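Esperanza Tran Wants You to Set the Table Before You're Hungry

34 comments | 571 shares

When I called Esperanza Tran to ask if I could come by and talk about kitchens, she told me to come at four, before supper, and to bring nothing, and then she called back ten minutes later to say that if I happened to be passing the bakery in Brenby I could bring rolls. I brought rolls. She has lived in the same place on Crenshaw Street for 12 years and taught home cooking classes out of it for most of them, and people in Timmont who have never met her will tell you how she folds a dish towel.

I'd expected to talk about food. We talked about chopsticks for the better part of an hour, and I can't say I minded!

"People think the drawer is the answer to everything," she said. "You put them in the drawer, they roll to the back, you're digging around with the rice getting cold. I grew up with them standing on the table where everybody could reach. My grandmother's were in an old jam jar."

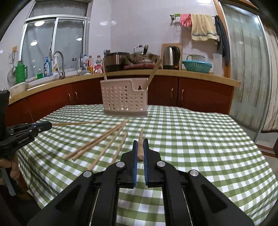
Esperanza is particular about which end goes where, and she got quite lively when I asked. She likes the chopsticks laid out on the cloth first, with all the points facing the same way, and only then stood up in the basket, a few at a time. "You look at each one," she said. "Is it split? Is it rough? If you grab a fistful and shove them in, you never look, and then your guest is the one who finds the splinter." The green-and-white gingham is part of the method too, in her opinion, though she admitted she mostly just loves it. Pale wood shows up nicely against the checks, and a stray one doesn't get shaken out the back door with the crumbs. (She has lost 2 good pairs that way, and she still brings it up.)

I asked whether the holder had to be anything special. She laughed at me. "It has to have holes! That's all I ask of it. Air has to get in. I had a beautiful ceramic one from a shop called Prevora, a wedding present, and it was sealed up tight at the bottom and everything in it smelled like a pond by January. I keep pencils in it now."

She's just as firm about the two compartments. Everyday chopsticks go in one side, and the other is for the bunch that comes out when there's company, which at her table is often. She once fed 40 people over a single afternoon, in shifts, and says the only thing she ran short of was chairs.

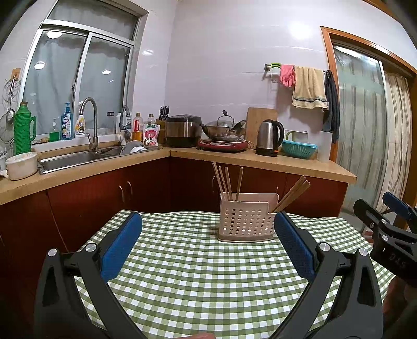
The holder in its usual spot at the back of the table, with a bundle leaning out of the right-hand side.

From where I sat I had the sink and that tall curving faucet in view, and I wondered out loud why she didn't keep the chopsticks over there, next to the dishes. She gave it some thought, or was kind enough to pretend to.

"The sink is where things go when you're finished," she said. "I want them to be where you're starting. My kids used to come in from school and see them standing there and ask what we were having. Sometimes I hadn't decided yet, and then I'd have to."

We ate the rolls after that, with butter and a soup she insisted was only leftovers, and she sent me home with a jar of it and instructions to return the jar.

Comments (3 of 34)

Anwara Khondokar
I took her dumpling class two winters ago and she made us all inspect our chopsticks before we got to touch any dough. I still do it. Lovely piece.

brenbybaker
Which rolls did you bring?? Please say the potato ones.

Dot in Timmont
We've always used a drawer and never had any trouble, but I'm going to try the laying out part. My husband says I have too many baskets already.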